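Home | Workshop Diary | Lists | About | Contact

Moving the water, and other September jobs

We got the keys to the new room at the start of September and I said I would write up how we set it up, mostly for Anisa Raju, who is about to do the same thing in Wekport and has been sending me questions at a rate I can't keep up with by text. So this is the long answer. It is about cupboards and drinking water and where to put a whiteboard.

The old place was two small offices with a door between them. You always knew where things were because there was only one spot they could be. The new one is a single long room with a curved, ribbed ceiling and a brick wall at the end, and for the first few days everybody put things down wherever they happened to be standing. I lost my tape measure twice.

Umesh Lodhi drew a floor plan before we moved. It was a good plan and we followed maybe half of it. He had the storage going down one side and the tables down the other, with the middle left open. What he didn't have was the depth of the tall cabinets with the doors open, so the first layout gave us a cabinet you could open and a table you could sit at, but you had to pick one. We moved the tables and left the cabinets alone. If you are making a plan, Anisa, draw the doors open. Draw the drawers open too.

The tall white metal cabinets are used, from an office clearance place called Kelemen. We paid 400 for the lot including delivery to the ground floor door. Getting them in from there was our problem. They are heavier than they look and the panels flex when you lift from the side, so lift from the base, take the shelves out first, and tape the shelf clips in a bag inside the door. I did not tape the clips in a bag and spent an evening matching them up.

Check that there are keys for every lock before you pay. Ours came with a ring of keys and no labels, and one cabinet had none that fit. Retno Majimbun got a replacement by reading the number off the lock face and ordering from Drelach, and it came in the mail in a week. Until then that cabinet held paper towels.

Water was the thing we argued about most. There is a tap in the hallway, which Retno thought was enough. Cempaka wanted a dispenser in the room. I was on the fence until I noticed how many people were walking out to the hall, meeting somebody, and coming back a good while later. We got the dispenser.

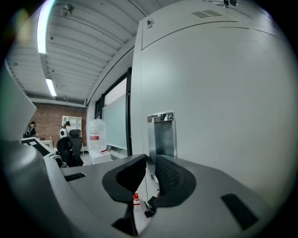
Where it should stand took longer to settle than whether to have one. The first place was right by the entrance, handy for the delivery person but in the way of anybody coming in with a box. The second was at the far end near the shelves, and then whoever changed the jug had to carry it the whole length of the room. A full jug is a bad thing to carry past people's elbows. The spot beside the whiteboard works. There is wall behind it, you can get at it from the front, and if it drips it drips on bare floor. I would still put a tray under it.

Some notes on the water, in no order:

Wipe the neck of the jug before it goes on. Keep the spares somewhere low. Don't stack them unless you have a rack made for it. We have one person in charge of the order, currently Cempaka, and she writes the next delivery in the corner of the whiteboard where we all see it. Before that we ran out on a hot afternoon and had three spare sleeves of cups and nothing to put in them.

The whiteboard is glass. I wanted one because the old painted board had gone gray and never came clean. Glass does come clean, even when writing has been left up for weeks, but it has a slight green tint and the lighter markers are hard to read on it. We threw out the yellow and the orange and kept black, blue and red. Ordinary magnets from the old board wouldn't hold on ours, and the stronger ones cost more than I expected. Most of our paper notes are now taped to the side of a cabinet.

It was also the most nervous part of the move. Two of us carried it and one walked ahead opening doors and saying "step." I'd want four people next time.

At the brick end we put the white open shelves, the kind with square compartments. These were the cheapest thing we bought and they get the most use. The rule is that open shelves are for things anyone can take and the cabinets are for things you should ask about. That rule has held up better than any of the labels. Dewanti Krishnan made labels for every compartment in the first week, on good card, and by the second week half of them were wrong. She has gone over to masking tape and a marker. It looks worse and it is correct.

There's a small white table down at that end too. It was supposed to be for packages coming in. It collects jackets. I have stopped moving them.

Bags are the one problem we haven't fixed. People come in with backpacks and either keep them on, hang them off a chair, or leave them on the floor where somebody trips. Umesh wants hooks. You can't just put a screw into brick, and the landlord has to agree to any drilling, so I've written and am waiting to hear. A rack on wheels from Ralteo would get around that, but the one I liked was wider than the gap we have.

Lighting we left as it was. The long fluorescent tubes are bright enough for everything we do and I'd sooner spend the money elsewhere. Sound is a bit hard with the brick and all the metal, and I may look at a rug or two for the part where people sit and talk.

The whole setup came in under the 2,000 we'd put aside, not counting the van. Anisa, you said you had 3,000, so you should be fine, but buy the storage first and the chairs last. We did it the other way and had eleven good chairs in a room full of cardboard boxes.

I'll send you Umesh's plan with my corrections on it once I find where I put it.

Recent posts
Packing the old office
What we gave away and who took it
Shelf clips: a short guide
Getting a used desk up two flights
Marker pens that wipe off glass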